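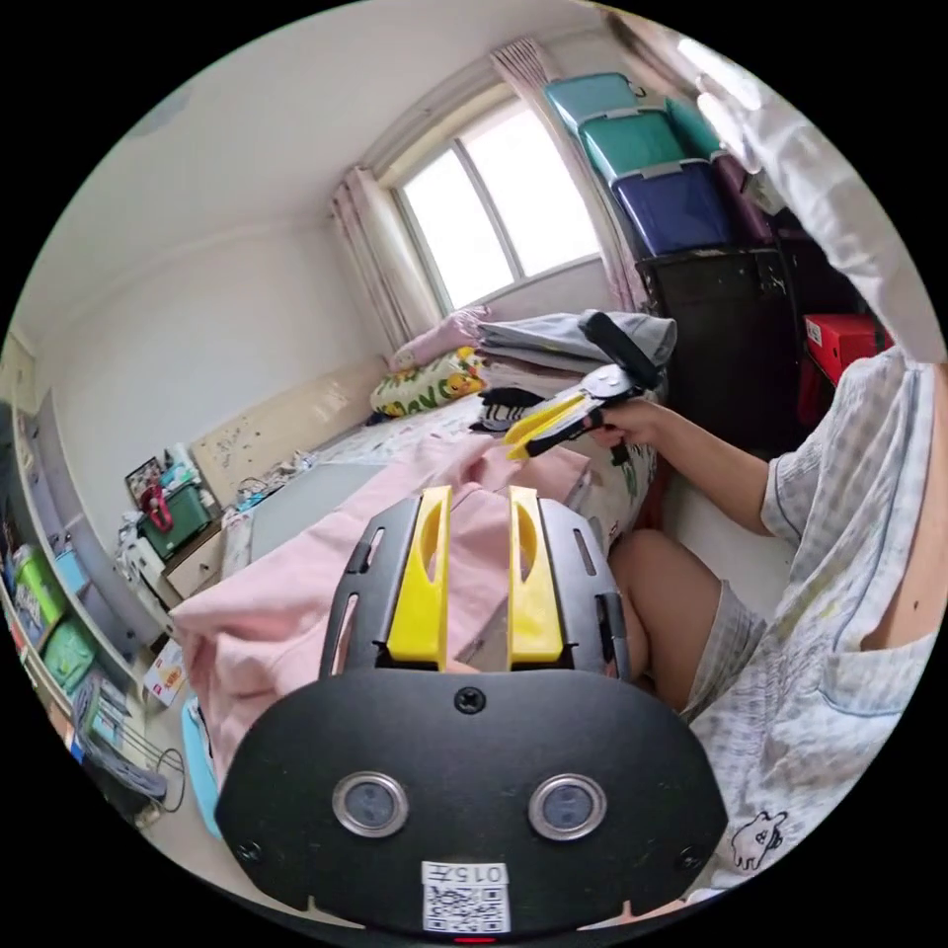

## Small bedroom storage: stuff you keep asking me

**Why are your boxes stacked by the window?**
Floor space! The teal, green and dark blue ones sit on top of the cabinet, and I only keep things up there that I don't need every week.

**Where do you fold?**
On the bed, always. The gray pile goes next to the pillow until I've got the whole lot done — then it all gets put away in one trip.

**Do you iron the pink curtains?**
Nope, never have.

**What's the basket on the bedside cabinet for?**
Chargers, hand cream, hair ties. I tip it out every January and it's full again by spring.

**Can I send you my own question?**
Please do! Write to Haf Beddoe through the contact form, and keep it under 1000 characters if you can.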